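Section 4: Fitting the pads and setting the grip

Okay, the fun part! If you came through the wrist camera section in one piece, the Pratby arm should be parked and the Alside controller switched off. Leave it off until step 3.

1. Slide each white pad onto its metal finger, wide end first, and snug the screws down by hand. I used to reach for the driver here and cracked two pads that way (they're plastic, be nice to them).

2. Push the fingers together and check that the tips meet. If one sits high, loosen it and start over.

CAUTION: Keep your hands out of the gap once the power is on. The fingers close fast when they home!

3. Power up, open the Sasgate panel and type 300 for the opening. Wait for the beep.

4. Set the grip force to 121. That's my number for bread and pastry, and I'd go lower for anything flaky.

Note: the panel forgets the force setting if you close it without hitting Save. I've been meaning to fix that since June.

5. Put a tray of pastries on the counter, bring the arm over it and stop with the fingers spread. Look at the wrist view. You want both pads showing, with the tray between them.

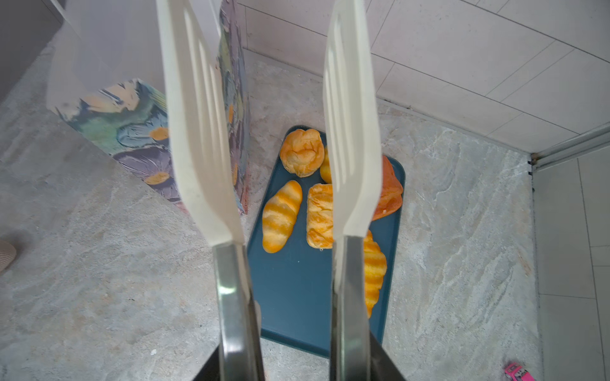 Ferhat Saraç wrote in to say his pads kept creeping outward after an hour of running, and that a strip of thin rubber under each one cured it. I've added the rubber to the parts list as optional.

6. Jog down slowly and try one pick. If the crust dents, drop the force by 2 and go again.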